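Carkent rooms – storage and furniture, progress to end of August

Quick one this time, full figures with the next claim. Grant drawn so far £593, of which £400 went on cabinets and the rest on hinges, liners and hooks.

Where we are

All 8 cabinets delivered from Tinham and in place. Shelves up in all but 2, those are waiting on pegs – the wrong size came and we've sent them back. Doors hang straight apart from the one nearest the sink, which wants its hinge turning again.

Sorting started. Rule we've settled on is drinks and light stuff on the middle shelf, heavy things at the bottom, nothing on top that needs a chair to get at. White inside with the dark grey band at the back, so you can see what's in there without a torch. The old brown ones were hopeless for that. Bottle with the green label is on the middle shelf, door open on the right.

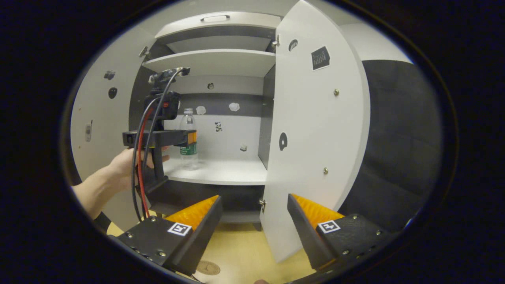

Still to do

- shelf pegs, reorder in, expected before the half term bookings
- scrub off old stickers, there are still a few on the back panels and they dont come away clean
- labels for door fronts (Ngubane are printing, proof agreed)
- move the crockery across from the Nareo room, then get rid of the old units

Problems

Delivery came at 8 in the morning when the hall was booked, so boxes sat in the corridor untill the afternoon. Have asked for afternoons only from now on. One shelf chipped at the corner – usable, no claim made.

Money

No overspend expected. Would like to keep what's left over for a second set of hooks if you're happy with that – please say either way before we order.

Carkent Rooms | Contact the office | Back to top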